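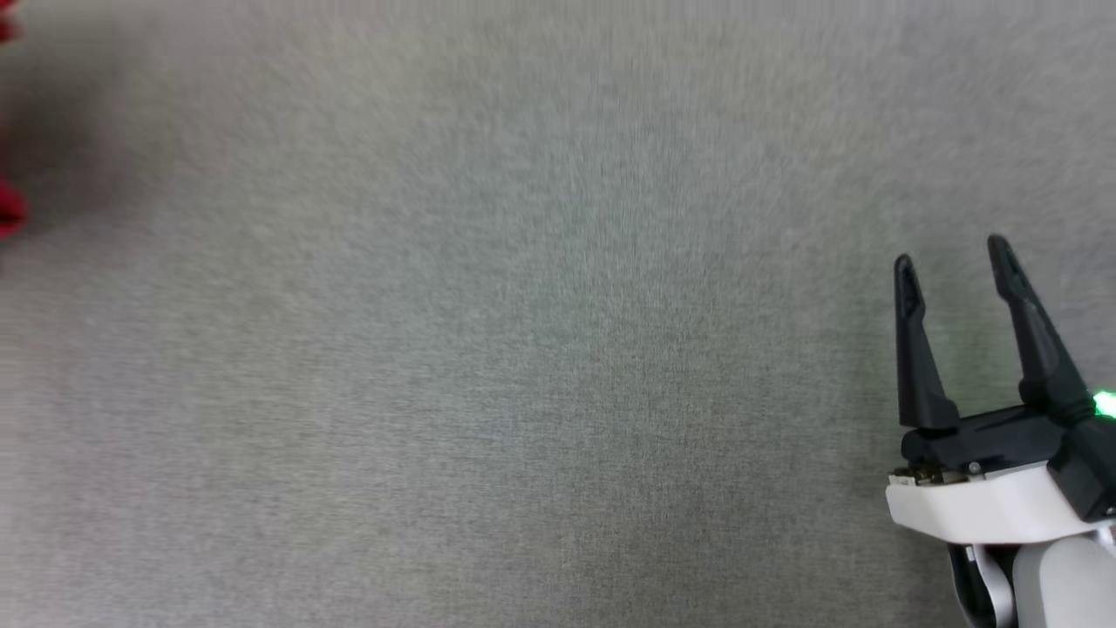
Kirska has had enough of suction cups, to judge by the comment that came in under our March piece on the Carham trials. Two fingers will do for most of what a packing bench sees, the reader wrote, and the money is better spent on a decent camera. Plenty of people at Carham would now agree with the second half of that. The first half, less so.

September 26, 2018

Carham gripper trials: second round finished, two-finger model ahead on soft goods

The second round of gripper tests at the Carham workshop has wrapped up and the numbers were passed round this morning. Short version: the two-fingered parallel gripper won on cloth and soft items, lost on flat card, and drew on nearly everything else.

Four grippers were on the list. Two of them were parallel types, one from Duda and one from Gendden, both with black tapered fingers. The other two were a suction cup and a three-finger hand that spent a good part of the week waiting for a spare cable. All went on the same arm, same grey work surface, same lighting. Controllers were swapped half way through, more on that below.

395 picks were logged in total. Not a huge number but twice what the first round managed, and this time every one has a wrist position and a finger gap saved with it, so arguments can be settled by looking it up.

The Duda fingers did best on anything that folds. They come down open, close low, and tend to catch a pinch of cloth on the first go. The Gendden set is stiffer and a bit quicker to close, good on blocks and small boxes, poor on thin stuff, where the tips slid over the top and came up with nothing. Several times in a row at one point. A softer pad was tried on the tips and helped, though it started peeling before the end of the session and has been left out of the results.

Suction was fine on card and useless on fabric. No surprise there.

The three-finger hand got the fewest runs and the team does not want its score read as a verdict. It did hold round items very well when it was working.

Cameras next. The trials used one view from the head and one from a fixed post at the side, and the head view came out on top for lining up the fingers, even with the gripper itself low down in the corner of the picture. The side post was better for judging height. Running both slowed things down more than expected, and the delay showed up as the arm pausing just before the grip. Turning the side view down to a smaller size cured most of it.

One problem that took a whole afternoon: the plain grey surface gives the depth software very little to work with. On bare areas the reading wandered, and the arm would stop short, or press down harder than it should. Moving the lamp helped a little. Putting a bright coloured item somewhere near the edge helped more, and so did recalibrating before each batch instead of once a day. The next round will have a marked border taped round the work area. Should have been done at the start realy.

On the controllers, the older unit held a steadier grip force but lost its connection twice. The newer one kept going all week, but has a habit of closing the last bit too fast, and that knocks light items away before the fingers meet. A slower closing profile has been written for it and got its first runs on the final day. Looks promising, too few picks to say.

Wrist angle made a bigger difference then anyone had planned for. Coming in straight down was the default in round one. This time a tilted approach was tried as well, and on soft goods it beat the straight approach with both parallel grippers. Going in at a full 90 degrees still works best for boxes.

Costs have not been published. Kirska, which is lending the arm, has asked for the figures to be held back untill the write-up is complete, and Duda and Gendden have both been sent their own results to check. Duda has already replied asking for the finger gap data. Gendden wants its set re-run with a different tip.

Round three will drop the suction cup and keep the other three. Same arm, both cameras, newer controller only. Items list to be changed too, fewer boxes, more cloth, and some mixed trays where things touch each other, as that is where all of the grippers struggled and where round two had hardly any picks to go on.

Full tables go up on the Carham page once the two makers have signed off. Anyone wanting the raw log before then can ask the workshop, but it is a big file and the column names are a mess.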